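Rabbit Hair, Hay and Other Things I Clean Up Before a Visit

I've been taking my two rabbits, Biscuit and Plum, to the Gosselin nursing home long enough that I have opinions about lint rollers. People write in asking how I train them, and the answer is I mostly don't! What I do is clean. A visiting rabbit has to turn up tidy, and so does the person carrying it, and so does the blanket, and all of that happens in my house the evening before. So this page is the housework side of it. Most of it works for cats too.

Hair on blankets

Tumble first, wash second. I ran my lap blankets straight through the wash for ages and they came out with the hair felted into them in little gray worms. Ten minutes in the dryer on no heat, empty the lint trap, then wash. If you don't have a dryer, take the blanket outside and go over it with a dry rubber glove, always stroking the same way. The hair rolls up into sausages and you pick them off. (It's weirdly satisfying. I've done it with the radio on until it got dark.)

Skip the fabric softener. I use half a cup of white vinegar in the rinse instead and the smell is gone by the time the blanket is dry.

Fleece is the best fabric I've found for laps. Anything with loops in it, like terry cloth, will catch a claw sooner or later. Plum got hooked on a bath towel in Ginette Lachance's lap and we both had to sit there very calmly unpicking her while Ginette, who is 86 and raised rabbits as a girl, told me I should have known better. She was right.

Hay, which gets everywhere

I used to buy hay in the big bale and keep it in the hall closet. Don't. We were finding it in our winter coats in May. Now it lives in an old pillowcase with a zipper, hung on a hook in the laundry room, and I pull out what I need from the bottom. A pillowcase lets the air through, too, so the hay stays sweet and doesn't go musty the way it did in a plastic bin.

For the car, a square of old shower curtain under the carrier and you can lift the whole mess out in one go and shake it over the flower bed.

The vacuum will clog. It just will. Sweep hay with a stiff broom first and only vacuum the dust that's left — my poor Nandetti upright has been taken apart on the kitchen floor more times than I want to admit, and it was always a plug of hay at the same bend in the hose.

Drying herbs for treats

This is my favorite job. Parsley, cilantro, mint, a bit of dill. Wash it, spin it, then leave it on a dish towel until no drops come off when you shake it. Spread it on a baking sheet in one layer and put it in the oven as low as yours will go, with the door open a crack. Check it early and check it often. It's ready when it crumbles. If it's brown you've gone too far, and the rabbits will eat it anyway, but the kitchen smells like a bonfire.
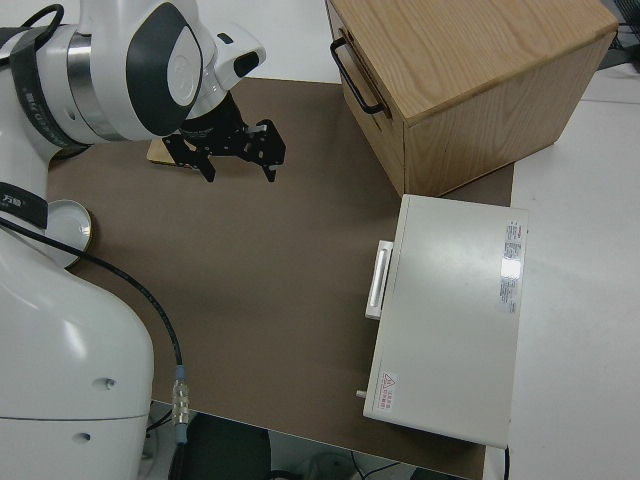
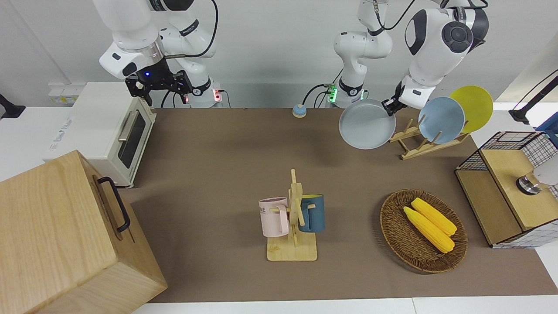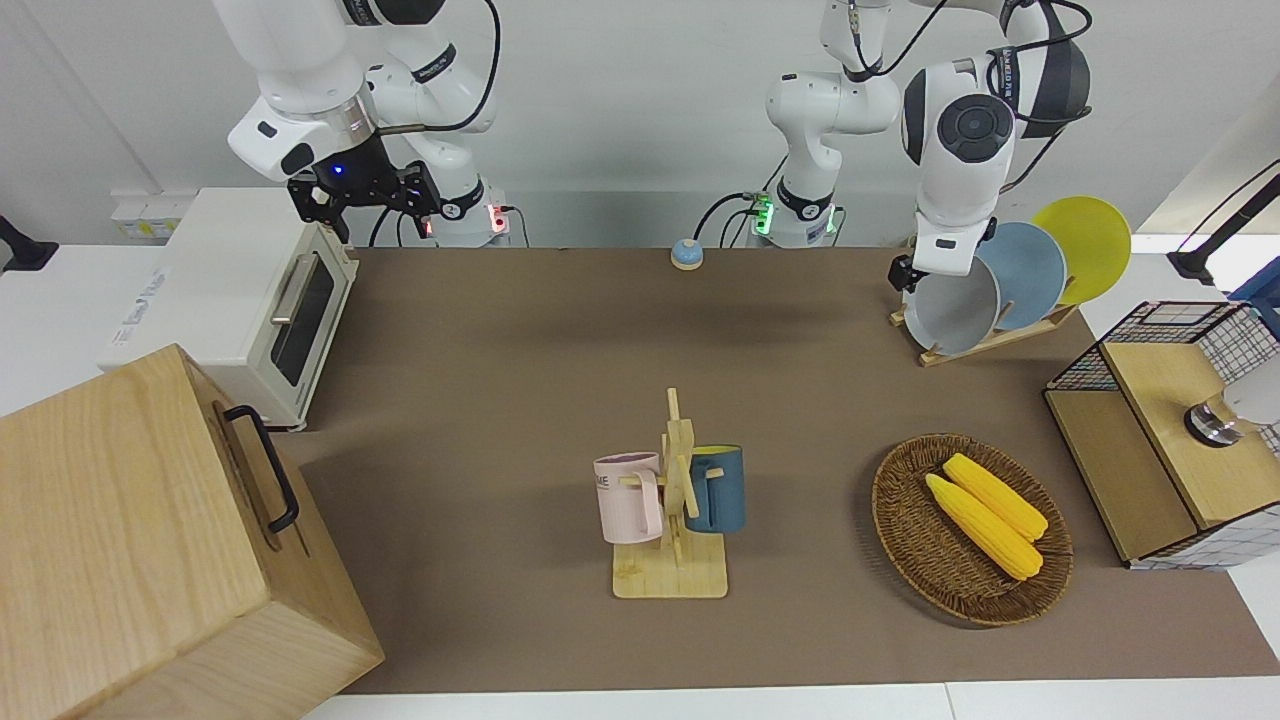
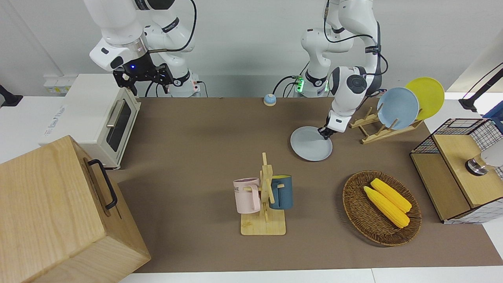
Keep the dried herbs in a jar with a real lid and write the month on it. Mine says December at the moment and it's nearly empty. I carry a pinch in an old mint tin for visits, so that the residents can hand it out themselves. Sheldon Sutherland in room 312 likes to hide it up his sleeve and let Biscuit find it, and then there's parsley dust in his cuffs, and then his daughter asks me how to get it out. (Dry brush, Sheldon's daughter! Never a wet cloth, it goes green.)

Carriers

Wash the carrier with hot water and a squirt of dish soap, and for the white crusty stuff in the corners use plain vinegar on a paper towel. Lay the wet paper towel right on the crust, go and have your coffee, come back and wipe. Rinse it well and let it dry standing on end overnight. I've tried scrubbing and I've tried a putty knife and all I got was a scratched carrier.

Murray Girard, who has the cage next to mine at the Bitthorpe rabbit show every year, lines his with cardboard cut to fit and swaps it out each trip. I was snooty about this until I tried it. Trace the carrier bottom once on a cereal box, keep that as your pattern, and cut a stack of 4 at a time.

Your own clothes

Wear something smooth with sleeves. I have one blue cotton shirt that's my visiting shirt and it hangs in the laundry room with the hay, so I can't put it on by mistake and sit on the couch in it. Lint roller in the car, lint roller by the front door. When the roller's run out, wrap packing tape around your hand, sticky side out.

No perfume and no scented hand cream, please. Plum sneezes and turns her back on me, and she'll do it in front of everybody.

Nail trims at the kitchen counter

Damp towel on the counter so nobody slides, bright lamp behind the paw, and only take the tip. I do the front feet one night and the back feet the next. Keep a saucer of cornstarch beside you in case you nick one. File the rough edge afterward with a regular emery board, going one way only, and run it over the back of your own hand to test. Older skin is so thin, and what feels like nothing to me will leave a mark on Ginette.

I still haven't found a good way to get rabbit hair out of Velcro. I've tried a comb, a pin and a toothbrush, and the pin is winning so far, but it's slow going. If you've got something better, write and tell me.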